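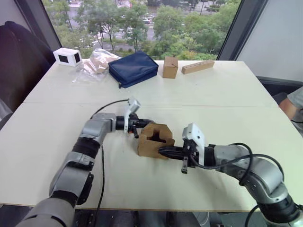
À propos d'Atatis

Atatis est une petite maison d'édition de fantasy et de littératures de l'imaginaire. Nous publions des romans, quelques recueils de nouvelles, et de temps en temps un livre que les libraires ne savent pas où ranger. Notre catalogue compte 57 titres. C'est peu, et nous trouvons parfois que c'est déjà trop.

Les pages « À propos » des éditeurs se ressemblent. On y lit que la maison est née d'une passion, qu'elle défend des voix singulières, qu'elle place l'auteur au cœur de tout. Nous en avons lu beaucoup avant d'écrire la nôtre et nous n'avons presque rien appris sur les maisons en question. Voici donc plutôt comment nous travaillons.

Ce que nous publions

De la fantasy, surtout, et de préférence celle qui tient en un volume. Nous nous méfions des trilogies annoncées dès la première ligne d'un courrier. Le cycle de Grosia fait exception : neuf volumes prévus, quatre parus, et un calendrier auquel nous ne croyons plus tellement nous-mêmes. Les lecteurs qui nous écrivent pour connaître la date du cinquième ont raison de s'impatienter. Nous l'indiquerons quand le manuscrit sera sur la table, pas avant.

La collection Arriaga accueille les textes courts, novellas et recueils. On nous avait prédit qu'elle ne se vendrait pas. Elle se vend modestement, ce qui ne donne tort à personne.

Les couvertures

Chaque couverture est commandée à un illustrateur, payée à la remise et créditée au dos du livre. Nous demandons un croquis, puis une version en couleurs, puis nous essayons de nous taire. L'auteur voit le croquis et donne son avis. Il n'a pas de droit de veto, et le contrat le dit clairement – nous préférons une discussion désagréable à la signature qu'après.

Vous ne trouverez pas sur nos livres de bandeau promettant « le nouveau maître du genre ». Quant aux citations élogieuses d'autres écrivains, nous en avons mis sur nos premières parutions. Nous doutons qu'elles aient convaincu qui que ce soit, et nous avons récupéré la place pour un résumé un peu plus long.

Tirages et prix

Le premier tirage d'un roman est en général de 2 000 exemplaires. Certains s'épuisent, d'autres non. Les livres qui restent sont gardés en stock et nous ne les soldons pas au bout de six mois. Les versions numériques sont vendues sans verrou, au même moment que le papier.

Findstead

Findstead est notre lettre d'information, envoyée quand il y a quelque chose à annoncer : une parution, une réimpression, un appel à textes. Il n'y a donc pas de rythme fixe. Nous avons essayé la lettre mensuelle, il fallait la remplir, et cela se voyait.

Envoyer un manuscrit

Nous ouvrons les soumissions en janvier, pour le mois entier. À la dernière ouverture, nous avons reçu 69 manuscrits et nous en avons retenu deux. Nous donnons ces chiffres parce que les formules du genre « nous lisons tout avec attention » ne renseignent pas beaucoup. Tout est lu, en effet, mais pas toujours jusqu'au bout.

Envoyez le texte complet et un résumé d'une page, fin comprise. Inutile de joindre une carte du royaume, une étude de marché ou une comparaison avec une série télévisée. Nous ne demandons jamais d'argent aux auteurs, ni pour la lecture, ni pour la correction, ni pour la couverture. Si quelqu'un vous en réclame en notre nom, ce n'est pas nous, et nous aimerions le savoir.

Les réponses partent par courriel, y compris les refus.

Page mise à jour le 8 juillet 2023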